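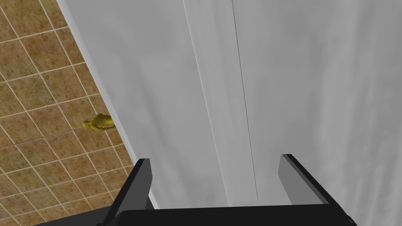

**skendell_mel:** Got bumped up to team lead at Gruner in January and I still can't run a one-on-one to save my life. I've got 12 people and half of them give me "yeah, all good" and then we stare at each other. One bloke spends the whole half hour looking past me at the tiles, and I'm sitting there like that gripper, wide open with nothing to hold on to. What do you lot ask?

**zimano74:** Ditch the desk, for starters. I walk mine round the block and they talk heaps more. I also never ask how things are going — I ask what annoyed them this week.

**gazi_pt:** Disagree with zimano on the walking. Had a boss who did that and I could never take notes, so everything I raised got forgotten by the time we were back at the lift. Sit down, shared doc, they add their items the day before.

**zimano74:** Shared doc turns it into a status meeting though. Seen it every time.

**gazi_pt:** Only if the boss fills it in!

**skendell_mel:** Ok but 12 half-hours a week is a killer. Can I go fortnightly?

**D_Lacerda:** Fortnightly's fine, just don't cancel. I cancelled three in a row on one of my best people and she'd organised a transfer before I noticed. Dirceu

**zimano74:** Weekly for the new starters, I reckon. Fortnightly for the rest.

**skendell_mel:** Righto, trying the doc with six of them and the walk with the other six. Will report back if it stops raining.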